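Chapter 3
Can It Clear the Table Yet?

I get asked one question more than any other, usually at parties and usually by somebody holding a dirty plate: when can I buy a robot that does this for me? My answer used to be a mumble. This chapter is my attempt at a better one, and it's going to take us through grippers, cameras, practice data and (sorry!) a little geometry.

Let's start with a chore so dull you've never thought about it. Pick up a cup with a couple of things standing in it and put it on a tray. You do it while talking on the phone. A machine has to find the cup, decide where to hold it, close its fingers hard enough to lift but gently enough not to squash, and keep the whole thing upright on the way over. The long thing sticking out of the top is the nasty bit, because it leans, and it gets in the way exactly where the fingers want to go. 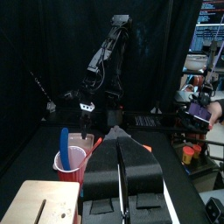 Figure 3.1 Tabletop work with two arms, seen from one gripper. Photo: Sandau Lab.

Look at how close together everything is. There's a red plastic cup with a blue utensil and a thin red stick poking out of it, a pale tray right behind, a slotted wooden block off to the left, and a second arm pointing its fingers down toward the tray. I love this view, since it's so much like my own kitchen counter: the job is small and the elbow room is smaller.

So how good are the machines? When I was teaching from an early draft, my class went through the logs of a practice set called Brivik, which holds 2335 tries at simple table chores. We marked 1458 of them as clean successes. That's pretty great if you build robots for a living! It's pretty awful if the cup is full of coffee and the rug is new.

Shop floors are kinder, as we'll see in Section 3.2, where the Hatden packing line gets to put the same box in the same spot all day long. Homes don't hold still like that. Before you read on, grab a cup, stand a spoon and a straw in it, and move it across your table using only your thumb and one finger. Try it 14 times and write down every wobble, then keep the list handy for the exercises in Section 3.1.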